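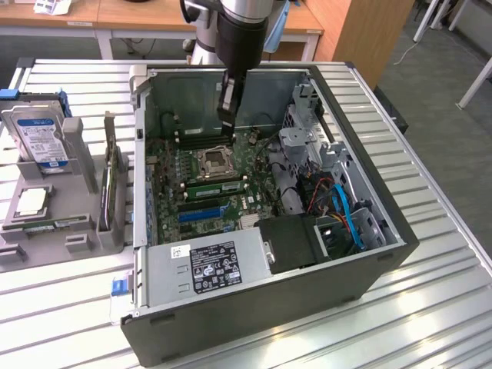
Students at Sturthorpe Technical College have spent most of the spring term teaching a pair of robot arms to put a desktop computer back together, a job the average teenager can manage in a lunch hour with a sandwich in the other hand.

The arms, known to the class as Luvmont and Plenton after two of the bus stops on the way in, will face the public at the college open day on Sat 12 April. The task is to take a processor, a memory module, a hard drive and an expansion card from a grey parts holder and put each one where it belongs in an opened-up tower. The group has 55 minutes on the bench and is allowed 3 restarts, a figure the students consider mean.

Anneliese Brinkmann, who runs the automation course, is keeping expectations sensible. "Memory is the one everybody thinks is easy," she said. "You line it up and you push. Then you try explaining 'push' to something with no idea how hard it is pushing."

The processor is the part they talk about in lower voices. It has to go down flat and the right way round, and the metal frame over the socket has to be open before anything goes near it. The class has a spreadsheet of attempts, which passed 300 rows before half term and has a column headed "whose fault". The entries in it are not all fair.

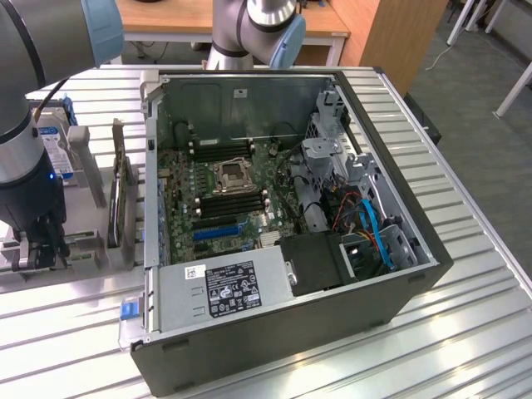 Two arms also means two opinions about where the elbow room is. Much of March went on getting one to wait while the other finished, and the students wrote a set of rules for who goes first that Brinkmann describes as longer than the college parking policy and better observed.

Cables have been the other headache. A person moves a loose wire aside without thinking about it. The program has to be told that a wire may be there, that it may have shifted since last time, and that it should on no account be picked up and fitted.

The budget was £500, raised by a quiz night and a sale of cakes, and went on spare parts. Some of the spares are still spare.

Visitors can watch from 10am in the ground floor workshop. Song, the college's catering firm, will be serving tea next door, and the run will be repeated after lunch if the morning goes well. If the morning goes badly it will also be repeated after lunch.

Entry is free. Parking is at the back of the sports hall, and the parking policy applies.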